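Arkeo CPU Placement Fingers — Fault Notice and Product Page

Arkeo is the two-finger set we sell for putting processors into desktop and workstation boards. Black fingers, fits the standard Brarnis wrist flange, ships as a matched pair. If you already own a set, read the fault part first and the specs later. Short version — under some conditions the fingers can let a processor slip early, over the open socket. Bent pins. Not cheap.

Do not run an Arkeo set unattended on open LGA sockets until the pad check below is done.

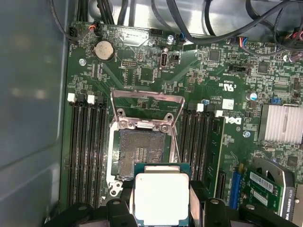 4 min read

What went wrong

First report came in February from the Flundesia refurb line. Processor released a hair above the socket, one corner down first. Bent pins, dead board. They sent us the board and the fingers. Second report same month, same line, different cell. After that we pulled our own sets off the bench and started looking.

What we found: grip pads on the left finger creep. The adhesive softens when the case underneath has been powered recently and is still warm, the pad slides down a little, and the grip goes lopsided. Controller still reads full force. So no alarm, no stop, the arm carries on like everything is fine. That is the part we are unhappy about — a drop with no fault code.

Harish Ramasamy reran the placement 91 times on a bench workstation with old pads. Clean for the first 80. Then 7 early releases in what was left. New pads with the screwed backing plate, same board, same program, zero early releases. We know one bench is not a factory. More runs going on now.

Which sets are affected

Any Arkeo pair with glued pads. Look at the back of the left pad. Smooth back, no screw heads — affected. Screw heads — you have the new one, nothing to do except update the controller file.

Sets sold as part of the Lu starter cell are glued, all of them. Sorry to Lu customers, you get replacements first.

What to do today

1. Stop the cell. Lock out the arm before hands go anywhere near the fingers.
2. Wipe both pads with a dry lint free cloth. No alcohol, it makes the adhesive worse.
3. Push each pad sideways with your thumb. Any movement at all, take the set out of service.
4. If the pads are solid you can keep running with a person watching and a stop button in reach. Speed at 30 percent or lower for the last part of the descent.
5. Let warm machines cool before loading them in the cell.
6. Load plate fully open before the arm comes in. Several sites were leaving it half way, and a finger that touches the plate knocks the grip off even with good pads.

If a chip does drop, leave it. Do not let the arm try to regrip. The retry routine closes on whatever is there and drags it across the pins, we saw that twice. Turn retry off in the Placement menu, it ships ON which was our mistake. Hit stop, back the arm straight up by hand jog, then lift the chip out with a vacuum pen.

A word on hands

One near miss to report. Operator at a customer site reached in to catch a slipping processor while the arm was still live. No injury, glove got pinched. A Xeon is not worth a finger. Puspita Ginting has rewritten the safety sheet and it goes in every box from now on, please tape it to the cell where people can see it and not in the binder.

Testing the new pads

Workstation boards with slots close on both sides of the socket are the hard case. Not much room for the fingers to open, so a lopsided grip shows up sooner. We use these boards for all the pad trials.
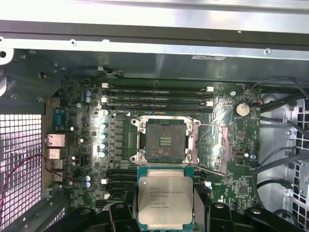 Xeon E5-1630V3 in the Arkeo fingers, socket open.

Things we check each run: heat spreader level before descent, pads at equal height, release height, pins under a loupe afterwards. Rohani Liew keeps the log and will send it to any owner who asks.

Known leftovers

- Grip reading still can't tell a crooked hold from a straight one. Controller update will add a level check using the wrist camera. Not ready.
- Bright heat spreaders wash out under strong light and the camera loses the edge. Turn the cell lamp down for now.
- Chips with worn or scratched edges, treat as untested.

Specs in brief

Two fingers, parallel grip
Pads: replaceable, screwed backing plate (new sets)
For use with: Brarnis wrist flange, Lu starter cell with adapter
Not for: laptop boards, soldered parts, anything powered on

Replacements

Free for glued sets, no matter when you bought them. Write to Arnaldo Brandão at the parts desk with the number from the underside of the right finger. You dont need the receipt. Send the old fingers back in the same box, we want to see how the pads have aged. Swap takes one hex key and a recalibration afterwards — do not skip the recalibration, the new pads are thicker and the old offsets will press the chip too hard.

Boards damaged by an early release: send photos of the socket and the job log. Handled case by case by Afiq Pattinasarany. Expect a reply, maybe not a quick one, there is a bit of a que.

Last updated: May 16, 2018

Related items
Arkeo replacement pad kit, screwed
Lu starter cell
Lu flange adapter
Brarnis wrist flange, spare bolts
Vacuum pen, hand held
Safety sheet for open socket work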